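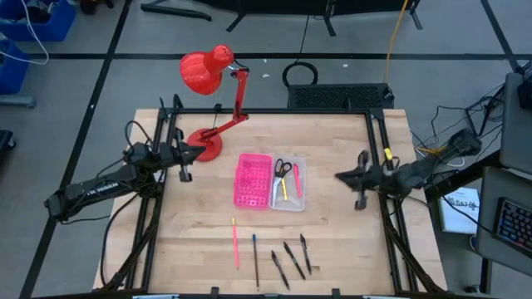 Ticket 2000: Label printer skips every other label
Status: Resolved
Opened by: Ruoxi Qiu, Skiltthorpe office
Assigned to: Kai Hellwig

Ruoxi Qiu wrote:
Hi Kai, I hope you had a lovely weekend! I'm sorry to bother you again so soon after the scanner business. The Tridby label printer in our supply room has started feeding a blank after each good label. It was fine until I put in the new roll from Kereama - same size on the box, same 400 to a roll, so I really didn't think twice about it. I've turned it off and on, cleaned the rollers with the little wipes, and reinstalled the driver, which took most of my lunch. We still have all the craft and stationery boxes to label before the August open day, so I'd be so grateful for any ideas.

Kai Hellwig wrote:
Hi Ruoxi, no bother at all, and well done on the rollers, they do get gummy. My guess is the gap sensor. The Kereama rolls have a slightly narrower gap between labels, and the printer is still looking for the old one. With the roll loaded and the lid shut, hold the feed button until the light blinks 3 times, then let go. It will spit out a few labels while it measures - please let it finish. If you still get blanks, send me the error code and a picture of what you're labeling, so I can pick a template that fits.

Ruoxi Qiu wrote:
It gave me error 310 halfway through, and then stopped. Picture attached!
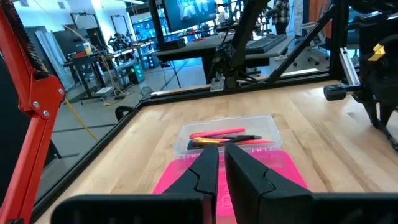 Attachment 1: pen case, pink and clear, open

Kai Hellwig wrote:
Thank you! 310 means the media type is set to continuous. Change it to "gap" under Preferences, then do the feed button again. The small template should suit the case.

Ruoxi Qiu wrote:
That did it, one label after another and no blanks. Thank you so much, Kai! Please go ahead and close this, and I'll pass the steps on to the Urnberg office, as they ordered the same rolls.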